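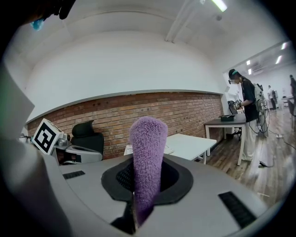 What does a visitor see at an open day in a robotics workshop?

Mostly people at tables with handheld grippers, doing small jobs with paper and other light things, many times over. There is less show than at a trade fair and more ordinary work, and you can stand near enough to ask questions.

I went to the open day of Tundberg in Fornville on April 24, 2021. I work in packaging, for a company which makes folding boxes, and we think every year again if we should automate the end of our line. So I did not come as an expert. I came with a notebook and comfortable shoes, and I needed both.

The train from my town takes three hours with one change, and from the station it is a walk along the canal. The street has two doors with the same number and I rang first at the wrong one. A paper with an arrow would help other visitors.

Inside we got coffee and a short talk. The speaker explained that the company does not want to write a program for every movement. People do the task by hand with a gripper, the gripper records it, and later a robot should learn from these recordings. For one task they want 400 good recordings before they start the training. I had imagined a much smaller number. In our factory we show a new colleague the job in one morning and then he does it — with mistakes, of course, but he does it.

After the talk we could walk between the tables. I stayed longest with the paper work, because paper is my daily trouble. A single sheet has almost no height, and our old suction arm takes two sheets or none.

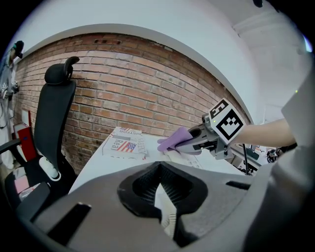
I asked how hard one should press. The answer was that the hand learns it quickly, but it is difficult to say it in words. With too much pressure the sheet makes a fold, and with too little the fingers slide over it. Our machine operators say the same about the feeder.

Later there was a demonstration of the Prernia software, which sorts the recordings and throws away the bad ones. I did not understand everything on the slides. The letters were small and the room was bright. But I understood that a recording with a hesitation in it is not always bad, and that somebody must still look at the difficult cases. I liked that they said this openly.

A man from Coppens, where they build conveyor belts, asked the question about price. He got a friendly answer without a number in it. I wrote down "ask again in September", when they plan the next open day.

The soup at lunch was good and there was enough bread. I left on the earlier train with 13 pages of notes, and I still have to type them for my manager.

Recent reports
Two halls and a long queue: the spring packaging fair
A morning in a paper mill
How we chose a new label printer
Visit to a cold store, with gloves

Contact | Copyright | Back to top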